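The wheels for the cart came in a box marked Koivisto, and for most of the winter the box was a footstool. Mara had the bench by the window at the Faltport shed, the one with the bad vice. She had a frame, two motors, a battery out of a dead scooter, and a lid that didn't yet close. The cart was called Drinder. It was meant to carry groceries from the shop to her father's door and come back on its own.

It couldn't go outside yet. The shed rules said nothing with a motor went past the roller door until it had done 59 clean runs on the computer. Mara thought the number was silly, but she had voted for it.

So she bought a city. It was called Skirnimberg and it cost her 749 dollars, which was more than the cart. It had roads and shops and people who walked, and no sound at all. She put a copy of Drinder in it, typed in the width and the weight, and set it down on a corner.

The first job was a crossing. The copy had to leave the footpath, follow the white stripes over the road and get up the other side. It drove at the pole on the concrete base, stopped short, backed up and drove at it again. Mara ate a sandwich and let it. After the fourth go she pulled the log and found that she had the base down as a shadow, because its sides sloped and the program only believed in things with straight ones.

She fixed the slopes, put the copy back at the start and opened its view again.

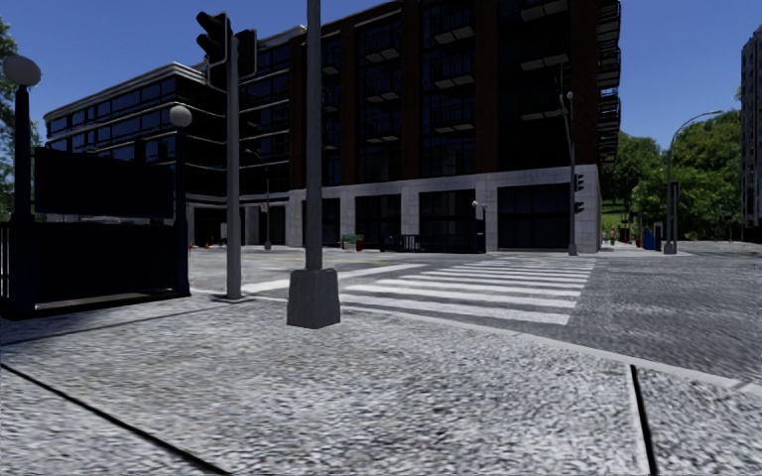

## The joints

The crossing took her three evenings. When it worked she wrote the settings on the wall in pencil, under the settings for the old drill press, and moved on to the plaza.

The plaza was worse. There was more room and less in it, and she had thought that would make it easy. The copy rolled a metre and stopped. It rolled another metre and stopped. From the bench it looked like something with sore feet.

Anneli Karppinen was at the next bench, winding wire onto a spool. She had been building an arm for years and it could now open a drawer.

"It's scared of the floor," Anneli said.

"It's a flat floor."

"Does it know that?"

Mara looked at the log. The copy had been reading the dark joints between the stones as kerbs. Every one of them was a drop it wouldn't roll over. She had spent so long teaching it to respect an edge at the crossing that now it respected all of them.

She could have told it to ignore dark lines. She typed that in and then took it out again, thinking of the step outside her father's building, which was a dark line in any light. She made it check depth first and colour second. That slowed everything down, so she dropped the top speed to match and tried another run, with the people switched on and the bollards set to solid.

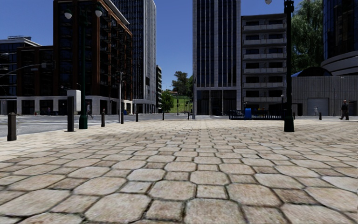

## Run 19

It got through the afternoon without stopping for the floor. On run 14 it had clipped a bollard and she had started the count over, as the rules said, and swept the shed to calm down. Run 19 of the new count was the one where it waited for a walker.

She hadn't asked it to wait. She had asked it to keep a distance, and the walker came across its path, and the copy stood there until the distance was right again. Then it went on. It was what the numbers told it to do. She watched the replay anyway, and then she took the real cart off its blocks and turned a wheel by hand to feel the bearing.

Her father rang while she was doing it. He wanted to know if the thing would manage eggs.

"It hasn't been outside," she said.

"But when it has."

She said she would put foam in the lid. He said he didn't like eggs much, he was only asking. After that he told her about the neighbour's new fence, and she held the phone with her shoulder and tightened the bolts on the left motor bracket, which had been working loose all week.

By the time he hung up, most of the lights in the shed were off. She cut a bit of foam from an old kneeling mat and tried it under the lid. It was too thick. She shaved it down with the bread knife they kept for foam - it was not to be used for bread, there was a label - and the lid closed for the first time since September.

She wiped her hands and went back to the screen, where the plaza was loaded for the next run, with the lamps and the long row of bollards by the road.
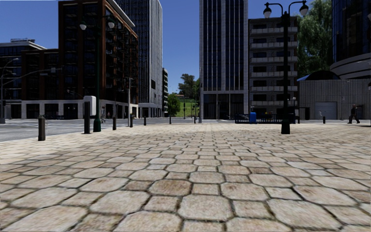

Anneli Karppinen said that a cart which could cross all that would still have trouble with the shed's own driveway, where the gravel was, and that Mara should build herself some gravel before she got too pleased.

Mara asked how a person built gravel.

"Slowly," Anneli said, and went to find her coat.

Mara pressed start. The copy rolled over the first joint and then the second. She pulled the box from Koivisto closer with her heel, put her feet up on it, and opened a new file for the gravel.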